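Callholm Bead & Findings — Stockroom Inspection Checklist
Site: Walulport packing room
Inspected by: Grethe Zoëga
Date: May 7, 2019

1. Storage racks
Rack feet bolted, no movement when pushed. OK.
Bulk bags of size 8/0 and 6/0 on the two lowest shelves only. OK.
Bay 12: shelf clip bent. Replace before the bay is loaded again.
Load labels present. Bay 9 label faded, still readable.

2. Floors and spills
Aisles clear to full width. OK.
Loose seed beads found under the weighing bench. Swept during inspection. Beads on a hard floor are a slip hazard — same finding as in April.
Tray mats at repacking stations: one missing, station 4.

3. Washroom
Toilet flushes and refills. OK.
Soap and paper towels stocked. OK.
Hand-wash notice for staff handling dyed and galvanized finishes: not posted. Print and post.

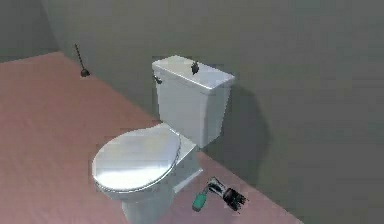 4. Scales and small tools
Bench scale, Thoroddsen: zero holds, check weight reads correctly. OK.
Thread snips and awls returned to rack. One awl without tip guard.
Heat sealer: cord sound, guard in place, cool-down stand in use. OK.

5. Chemicals
Bistside jewelry cement: 92 tubes counted, stock sheet says 101. Correct the sheet or find the difference.
Cement kept away from the heat sealer. OK.
Data sheets in binder, current version. OK.

6. Doors and exits
Internal doors open fully and are not wedged. OK.
Lever handles tight, no play in the spindle. OK.
Rear exit: push bar stiff. Lubricate and retest.
Exit route plan still shows the old bench layout — redraw.
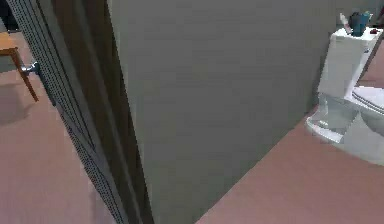 Item 6: internal door, lever handle.

7. Electrical and lighting
Color-matching lamps: one tube flickers, station 2. Replace.
Extension leads: none in use. OK.

Open items go to the stockroom lead. Bay 12 stays unloaded until the clip is replaced and signed off.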